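**Grivness two-hand controller set, three weeks in**

2 October notes, tidied up a bit. Bought with our own money, £460 from Forsberg, box arrived with one corner stoved in but the contents fine.

What you get: two handheld controllers, a base puck, two USB leads (too short), a foot pedal, a quick start card in tiny print. No case. The pedal is the clutch, so foot down and the arms follow your hands, foot up and you can move your hands back to somewhere comfy without the robot going anywhere. More on the pedal later as it's the best and worst thing here.

I've been using it for demos in Baltska, the simulator, two-arm robot, mostly kitchen jobs. Pick this up, put it there, turn the tap, shut the door. You do the job by hand, it records, you do it again. And again. So what I care about is how long I can keep going before my wrists hurt and how many takes I have to bin.

Before this I was on a mouse and a borrowed pair of Ralex leader arms, and the mouse doesn't deserve a paragraph.

**Setup**

Plugged in, puck blinked, nothing. Swapped leads, same. Then found the Baltska plugin doesn't see the controllers untill you've restarted it twice. Twice! Once does nothing. After that it's been solid, I've not had to redo pairing since. Firmware update took 40 minutes and gives you no progress bar, just a slow pulsing light, so don't do it five minutes before you need to work.

Calibration is hold both controllers out, thumbs up, press pedal. Done. Very good. Ralex ones wanted every joint walked to its end stop each morning.

**Moving the arms**

Good. Better than I expected for the money. Big sweeps feel natural, you reach and it reaches. There's a bit of lag, you stop noticing by the second session. Smoothing is set too high out of the box, feels like stirring treacle, drop it to the second notch and leave it.

Where it falls down is the last bit, when you're near the thing you want and need to rotate the wrist without drifting. The controllers drift when you twist. Small, but it's there, always outward on the left hand. I do most of the close work from the wrist view now and only look at the room view for getting across.
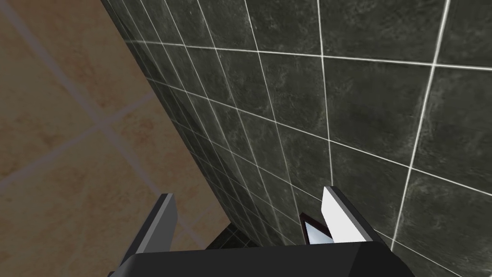 Trigger for the gripper is analogue, which sounds like nothing and is the reason I'd pick these over the cheaper ones. Half squeeze gives you half closed. You can creep up on something thin and flat lying on a worktop, get the fingers near, stop, have a look, go again. With the on/off button on the old set I was forever snapping shut and pinging things on to the floor. Trigger spring is a touch stiff. Index finger knows about it by teatime.

No force feedback at all. None. There's a buzz when the sim says contact but it's the same buzz for brushing a surface and ramming it, so I turned it off after a day. If you need to feel what you're doing, these aren't for you, save up for proper leader arms.

Also the wrist view can be really disorienting if you roll the hand over. Walls go diagonal, floor goes somewhere else, and your brain says left while the gripper says up. Not Grivness's fault but there's a "level view" option advertised on the box and it only works in the room view, where I don't need it. Cheeky.

**Two hands at once**

This is what I bought it for. Mixed.

One pedal clutches both arms together. So if the right hand's run out of reach and you lift your foot to reset, the left freezes as well. Fine most of the time. Awful if the left is halfway through something. You can set it to clutch each arm separately with the thumb buttons instead, which I tried for most of August on a loan set and never got on with, my thumbs forget. Back to the pedal.

What works for me: park one arm up out of the way, use the other low, then swap. Slow but the takes come out clean. Before each take I put both arms out in front with the grippers empty, so that every recording starts from a similar place. 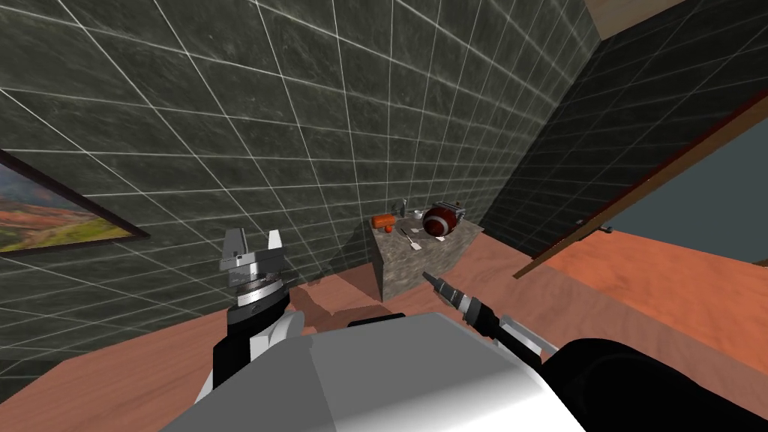 *Room view in Baltska. Left gripper open and held high, right one low in front of the counter.*

The low reach is the awkward one by the way. To get the tip down near the floor you have to drop your real hand below the desk edge and the puck loses it for a moment, then the arm gives a little hop when it comes back. Fixed it by moving the puck off the desk onto a stool. The card says put it "at chest height". Ignore the card.

Cluttered worktop is the real test. Spatula, ball, tap, toaster sort of thing, all sat close together, and you want the spatula and nothing else. With the Ralex arms I'd get in and out cleanly nearly every go. With these I clip something more than I'd like, usually on the way out when I've relaxed. You do get better. First 200 takes I'd throw most of them away, not now.

**Recording**

Start/stop is a double tap on the pedal. Lovely when it works. It also fires if you clutch twice quickly, so I have a fair few recordings that are a second long and some that stop right before the end. There's a setting for tap speed, make it as short as it goes. Delete last take is a long press on the left menu button and there's no are you sure, so watch it. Lost a good one that way, sulked.

Files come out named by time only. I'd want the task name in there. You can script it but why should I.

**Comfort**

Light. Rubber bit on the grip is already peeling on the right one, three weeks, not impressed. Straps are good. I can do an hour and a half before I need a break, on the leader arms it was nearer forty five mins but then I was standing.

Battery: all day for the left, the right dies mid afternoon. Asked Forsberg, they're sending a replacement battery, no quibble, quick reply. Credit to them.

**Against the Ralex**

Ralex is better. It's also over 2,000 quid and takes up a whole desk. It stays put, no drift, you can feel the joints. If you're doing fiddly insertion work or anything with two hands on the same object, get that, or borrow it. For pick and place, doors, taps, general tidying jobs, the Grivness set does it and goes back in a drawer after.

**Score**

Seven out of ten. Would be eight with longer leads and a seperate pedal for each foot. Keep the reciept, check both batteries in the first week.

Will update if the peeling gets worse.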